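Speaker notes: Moving a small library without closing it
Linmont staff day, afternoon session, 25 minutes plus questions

Opening
Thank Endang Saragih for the invitation. Say where I work: Gredcombe branch, adult lending. We moved across the street in March and stayed open for all but one morning.

Slide 2, the old building
Two floors, no elevator, 723 shelves. Everyone in the room has worked somewhere like it, so keep this short.

Slide 3, measuring
We measured books in feet of shelf, never by title count. Virgilio Panganiban did the whole first floor with a tape measure and a clipboard. Large print took up far more room than the catalog suggested. Show his sheet. Pause so people can read it.

Slide 4, order of the move
Local history first, fiction last. Borrowers ask for fiction every hour and for parish maps twice a month. Children's picture books went over during story time, which was a mistake. Tell the story about the cart and the ramp if there is time.

Slide 5, labels
Each crate had a color for the room and a number for the shelf. We used 346 crates. Yao-tsung Cheng wanted labels on two sides and we only did one. He was right. We spent an evening turning crates around.

Slide 6, returns
Extend every loan by three weeks before you start. We put this off and had 177 calls about fines.

Slide 7, what it cost
Refer to handout. Overtime was the biggest line. Do not read the table aloud.

Questions
If asked about the Drurov shelving, pass to Adalberto. Leave the contact slide up until the room clears.
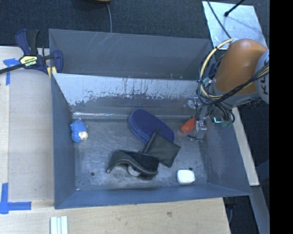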